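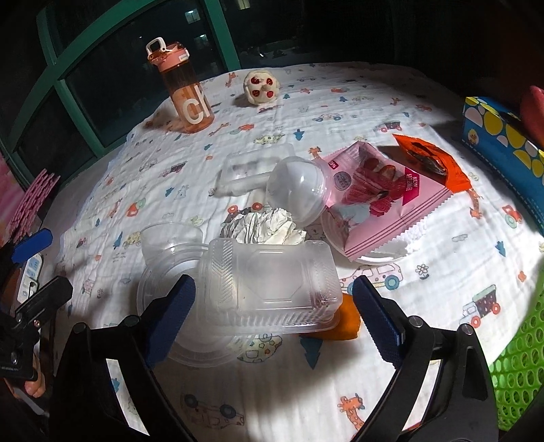

Section 6: Setting Up a Family Giving Circle

A giving circle is a page on Gruro where several people put money toward the same charity, each in their own way and at their own pace. You may want one for a family reunion, a street, an office, or a group of old friends who have promised each other for years that they would do something useful together. Setting it up takes one person with an account and a little patience. Everyone else only needs the link.

If you already have a personal fundraising page, please leave it as it is. You can bring it into the circle later (step 7), and every gift made to it so far will come along too.

Before you begin

Have the name of your charity ready, spelled the way the charity spells it, and an email address you check often. It also helps to have talked to at least one other person who will share the running of the page with you. We call this person the co-host. When Rocío Insaurralde started her circle for the Semura children's hospice, she asked her brother Ulises to be co-host before she had even picked a title, and she told us later that it was the best decision she made all June.

Creating the circle

1. Sign in and choose Start Something New, then Giving Circle. If you only see Personal Page, your account is still waiting for its email to be confirmed. Look for our message, check your spam folder too, and click the link inside.

2. Type the charity's name and pick it from the list. Please look at the town as well as the name, as there are a good many charities that sound alike. Once the first gift has come in, the charity can't be changed.

3. Give the circle a title. Short titles look best on a phone. "The Insaurraldes for Semura" fits nicely on one line, and a whole sentence will not.

4. Write your welcome note. You have up to 657 characters, spaces included, and the counter beneath the box will tell you how many are left. Tell people why you care. You don't need to be a writer - two or three lines in the voice you'd use at the kitchen table will do very well.

5. Decide whether to show a goal. You can leave this blank and add one whenever you like. A goal can be raised at any time, but to lower it you will need to write to us.

6. Add your co-host's email address and press Invite. Your co-host can thank donors, edit the welcome note and answer messages. Only you can close the circle.

7. To bring in an existing page, choose Link a Page and paste in its address. The owner of that page will get a message asking them to agree, and nothing moves until they do.

8. Press Preview, read everything through once more, and then press Open Circle.

Note: A new circle can take until the next morning to appear in search. The link works right away, so go ahead and share it.

Inviting people

Open the Members tab and choose Copy Link. You can drop this into a text message, an email or a family chat, whichever your people read. If someone in the circle doesn't use the internet much, print the paper form from the same tab. They can fill it in by hand and mail it with a check, and we'll add their name to the page once it reaches us.

Members choose between a single gift and a monthly one. Monthly gifts are taken on the day of the month the member first signed up. Anyone who joins after the 29th will be moved to the first of the following month, so please let them know if they ask why nothing has left their account yet.

Caution: Please don't collect cash from several people and pay it in under your own name. It is kindly meant, and we see it often, but the receipt can then only be made out to you, and we are not able to split it afterward. Use the paper form for each person instead.

Keeping names private

Every member can tick Hide My Name when giving. Their gift still counts toward the total, and you and your co-host will see only the word "Friend." To hide all the amounts on the page, go to Settings, then Display, and switch off Show Amounts. Rocío did this for her circle, as her younger cousins were giving out of their allowances and she wanted them to feel just as welcome as the uncles.

Saying thank you

We send a receipt to each donor on our own, so you needn't worry about that part. A personal word from you is a lovely extra, though. Choose Messages, tick the names you'd like to write to, and type your note. If you'd rather send a card, the Address Labels button makes a sheet you can print - only members who have agreed to share their address will be on it.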